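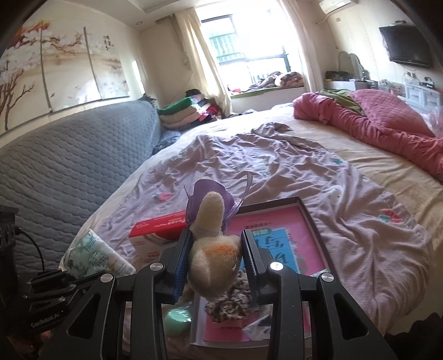 A Thursday at Erham

Home | Visits | Workshop | About | Contact

So I finally got to the Erham open day! I'd been trying to get on the list since June, and when the email came I had the train booked before I'd read to the bottom of it. They're on the second floor of the old Nowakowski building on Darnska, above a place that repairs sewing machines, and I walked past the door twice.

Igor Sadowski met us on the stairs (there were only a handful of us, which was lovely) and took us straight to the recordings. I had expected rows of robot arms. What they have is mostly people with hand-held grippers, going into ordinary homes and picking things up. The camera rides on the gripper, so the system learns from the gripper's own point of view, with the two fingers always in the picture and the room behind them.

The recording I liked best was from a bedroom. The job was a small plush duck with a purple bow, sitting on a bed among a packet of tissues, a box and a few other bits. You close the fingers on it, lift, move it, put it down, let go. That's one example. Then you do it again, from a different side, with the duck facing some other way. Igor said they had 161 examples from that bedroom and 2430 across the whole project so far, and I wrote both numbers on my hand like a schoolkid.

I asked why they don't do it all on a nice clean table. Genowefa Borkowska, who plans the home sessions, laughed and said they started that way. The trouble was that the system got very good at that table! A bed is soft and wrinkled, the daylight changes every hour, and there's a comforter and a sofa and a TV in the background that have nothing to do with the job. She wants all of that in there. She also wants soft toys, as a duck gives when you squeeze it and a wooden block doesn't.

Then we got to try. They had a practice corner with a gripper, a towel and a basket of socks, and Lộc Vũ stood next to me telling me to slow down. I am not a slow person. My first go was thrown out, and so was my second – I had come in so fast that the sock was a smear on the screen. He made me count to 2 before closing the fingers, and that fixed it. It took me 30 tries to get a run he'd keep, and my wrist was sore by then. It's heavier than it looks once you hold it out in front of you.

The part I hadn't thought about at all was the sorting afterward. Stanisława Chmielewska watches the recordings and marks where each grasp starts and where it ends. She keeps some of the fumbles in a separate folder, for teaching the system to try again after a miss. I could have sat there all afternoon, but the next group was already on the stairs.

Tea was in the hallway, with very good poppy seed cake. Cyprian Pawlak told me they hope to do another open day, probably at the Drevotlow site, where there's more parking. If you go, wear sleeves you can push up and ask for the lighter gripper. I only found out about it on my way out.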